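Trirkance Bench Manual
Section 7: Loading the Component Tray

Read Section 5 (Static Protection) before starting. The steps below cover setting out processors and other small parts on the component tray before assembly or inspection. Board installation is in a separate section.

What you need

Component tray
Grounding strap, clipped to the bench ground point
Lint-free wipes
Alcohol, electronics grade
Plastic storage cases for processors
Job sheet

7.1 Preparing the bench

1. Switch off power to any hardware on the bench and unplug it at the wall.

2. Put on the grounding strap and check it with the bench tester. If the tester shows a fault, change the strap before handling any part.

3. Clear drinks, foam cups, plastic bags and loose paper from the work area. Plastic bags hold a charge even when they look clean.

4. Turn on the bench light. Set it so the light falls on the work from behind or to one side. Glare on a metal heat spreader makes the printed markings hard to read.

5. Keep the hardware for the job together in one part of the bench. Do not stack parts on top of each other.

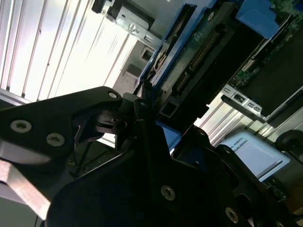

Figure 7-1. Computer hardware at the bench, with white slatted panel.

Note: Slatted panels collect dust between the ribs. Wipe along the ribs, never across them, and do this before any processor is out of its case. Compressed air is not allowed at the bench while parts are uncovered.

7.2 Placing the processor

Caution: Never touch the contacts on the underside of a processor. Skin oil is enough to cause a poor connection. If you touch them by accident, put the part aside and follow 7.4.

1. Wipe the tray with a lint-free wipe and a little alcohol. Let it dry fully.

2. Check the tray for chips, raised edges and grit. Run a gloved finger along each edge. A damaged tray goes back to stores with a red tag.

3. Open the storage case flat on the bench. Do not tip the processor out.

4. Lift the processor by two opposite edges of the green substrate. Keep fingers off the heat spreader.

5. Find the corner mark on the processor and compare it with the drawing on the job sheet.

6. Lower the processor straight down onto its position. It should sit flat under its own weight. If one side stays high, lift it off and look for dirt. Do not press it down.

7. Write the tray position and the part number on the job sheet.

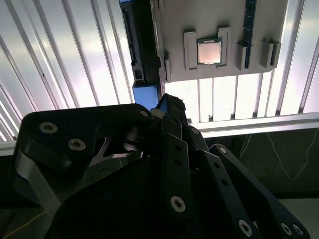

Figure 7-2. Square CPU with copper-colored heat spreader on light gray tray.

Note: A tray may be used at a slight tilt if the parts on it are held in place. For loose parts, set the tray level.

Heat spreaders differ in color from one part to another. Color is not a fault. Scratches you can feel with a fingernail, dents, and dried thermal paste are faults and must be written up.

7.3 Other parts on the same tray

1. Load processors first, then the remaining parts in the order given on the job sheet.

2. Leave enough space between neighboring parts to lift each one without touching the next.

3. Keep screws and clips in a lidded cup beside the tray. A loose screw can slide under a processor and scratch the contacts.

4. If the job stops for more than 5 minutes, put the dust cover on.

7.4 Cleaning a touched or dirty part

1. Dampen a fresh wipe with alcohol. It should not drip.

2. For the heat spreader, wipe in one direction and turn the wipe to a clean area after each pass.

3. For flat contact pads, dab lightly and let the part dry in its open case. Do not wipe parts that have pins. Send those to Senga Matheson at the repair desk.

4. Inspect under the magnifier before putting the part back in use.

Order code for replacement trays: 1158. Order code for dust covers: 110. Both are stocked at the Plevircombe store.

Section revised July 10, 2023. Checked by Chaminda Majumder.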